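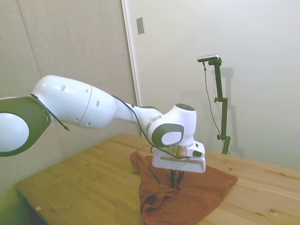 A reader wrote in after my last column to say away goals should come back tomorrow, and that anyone who disagrees has never sat through a Varkano home leg. Well, I have sat through six! And I still don't want them back.

I know the second legs drag a bit now. Varkano against Skurnatik last month went 35 minutes without a shot, and my neighbor in the stand was doing his crossword. But the old rule made home teams scared. They'd sit deep for 40 minutes, kick it long and call 0–0 a good night's work – at full ticket price, mind you.

Give me extra time and tired legs any day. I'd only change the kickoff, which on a Saturday is far too late for the last bus.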